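**Coden open house: anybody else go?**

**ratchet_lou** wrote:

So I finally made it to the Coden open house in Dristthorpe, the one where they let you try the hand-held grippers yourself. I figured I'd stand behind a rope and watch a slideshow. Nope! Annick Wong put one in my hands before I had my coat off. You squeeze, the fingers close, and the camera on it records the whole thing for training the arm later. She said they were up to 521 recordings before the doors opened.

Cloth is way harder than I expected. I kept grabbing too much, and then the fold I wanted would slide out from under me.

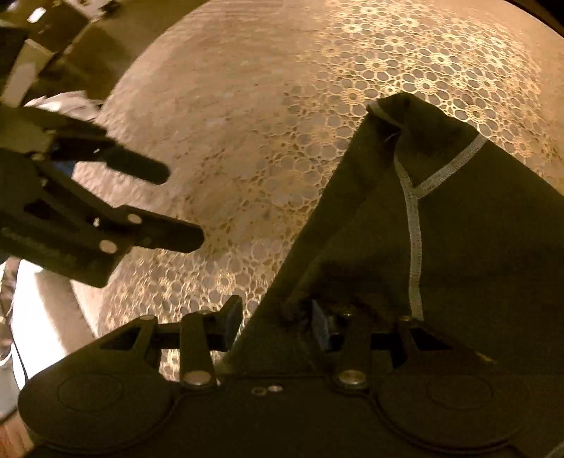
My trick by the end was to go in low, pinch a small bit and lift slowly. Annick said most visitors rush it. I got three good ones out of who knows how many — my wife got more and won't let it go.

**pdx_marlene** wrote:

Went in the afternoon and had a good time, but I'm not sold. If a person has to do every single pickup by hand first, where's the automation? I've seen the Karnirham demo and at least there the arm was moving by itself.

**ratchet_lou** wrote:

@pdx_marlene the Karnirham one was doing the same pick over and over though. Same block, same spot on the bench. I'd take messy real rooms over that any day.

**yyao_coden** wrote:

Yiran Yao here, I was running the floor station. Marlene, fair question. The arm wasn't part of this open house, and I should've put that on the sign. Lou's right that we want variety: tables, rugs, different light, people who move too fast (lots of those, ha).

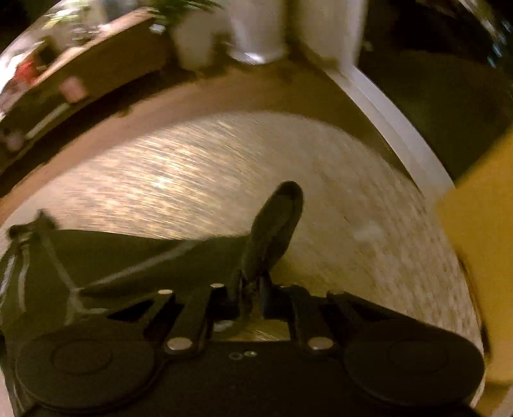

*Gripper over the beige rug, a plant at the back*

**pdx_marlene** wrote:

Thanks, that helps. I still think you should show the arm next time, even if it flubs half of it. I drove 123 miles!

**tinbender2** wrote:

Agree with Marlene on the arm. Disagree about the drive, you also stopped for pie.

Does anybody know if the Jiang fingers fit this body? My hands cramped up after 2 minutes and I'd like something with a lighter pull.

**yyao_coden** wrote:

They don't bolt straight on, you need an adapter plate. Message me and I'll send you the drawing.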